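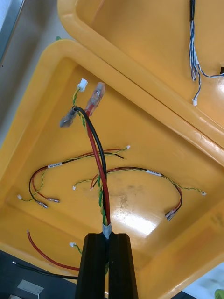
**Laying out bins for a small kitting bench (harnesses, boards, metal bars)**

Posted by **Bronwyn Tautahi**, 1 Feb 2021

Hi all! I've taken over the kitting bench at Valtach and I'm enjoying it far more than I expected, but I'd love some advice before I settle on a layout. Each kit goes into a shallow metal tray in the middle of a white table, with yellow plastic bins on both sides. The next batch is 192 kits, and there's an order for 800 after that, so small annoyances are going to get big pretty fast.

The wire harnesses are my main headache. They have red and black wires with insulated crimp terminals, plus a green-and-yellow twisted pair with little white connectors. Put a few in a bin and they hug each other like old friends. I pick one up and the next one wants to come along.

The other awkward part is the metal bar. It's polished to a mirror and I really want it to reach the customer that way. 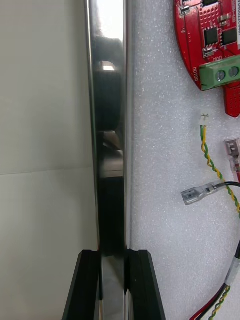 *The polished bar, with the white foam to the right of it.*

So, does everything get its own bin, or do some parts deserve a different home? And what goes into the tray first? I've been starting with the bar, mostly out of habit.

---

**Erker**

What a nice bench to be starting on! I did harness kits for years at a place in Tuhiwai and I still think about bin layouts while I'm washing the dishes.

Harnesses first. Lay them flat in a single layer, each one in an open loop, all facing the same way. You'll fit fewer in a bin and have to refill more often, and you'll still come out ahead. Lift by the taped part of the bundle if yours have one. Pulling from the white connector end drags the crimp terminals through the neighboring loops, and that's how you end up with the whole family in the air. It also puts strain on the connector.

If the harnesses carry printed labels, turn the labels up when you fill the bin. Checking the part number then takes a glance, with no untwisting. We once sent out a batch with two harness versions mixed together, and I spent most of November opening boxes again.

Boards are a different story. I wouldn't pile them in a bin at all, especially ones with tall capacitors and open connectors. Foam is good if it's the antistatic kind, so check what you have, as plain white packing foam often isn't. Handle boards by the bare edge wherever there's room. The big capacitors look like handy little knobs, but any sideways push on one goes straight into its solder joints.
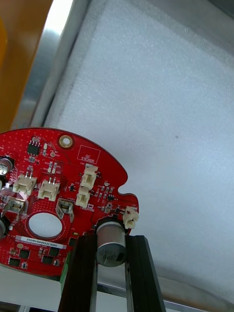
*Red circuit board, "QC STICKER" box blank, barcode label below the large hole.*

Bronwyn, if your boards have a box like that, decide now who puts the sticker on and when. I like it done before the board comes anywhere near the kit tray – then a blank box means "stop" and everybody knows it.

For the tray: bar first, you had that right! Heavy and hard things go in along one side, then the harness, then the board in its own bag. Clean cotton or nitrile gloves for the bar, and leave any protective film on until assembly if it comes with film.

---

**mendus**

just buy more bins. we do 3000 kits a year and have a bin for every part. scuffed ones are fine, wipe them out so there's no grit in them

---

**Bronwyn Tautahi**

Thank you both, this is so useful! I've gone over to single-layer harnesses with the labels up and it's a joy. Refilling takes me 2 minutes and I've stopped fighting with the twisted pairs.

I also gave the small cable assemblies the upper-left bin, spread out so the thin wires don't knot. The brown ones are still the worst for tangling. Erker, would you tie those with a paper band, or is that just one more thing to take off later? 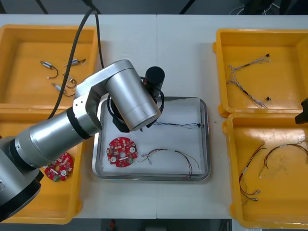

*Two bins on each side of the tray, small cable assemblies upper left.*

---

**Erker**

Paper band, yes, loose enough to slide off with one finger. Try it on a dozen first and see if the assembly people grumble. Ours did for a week, then they asked for bands on the harnesses too!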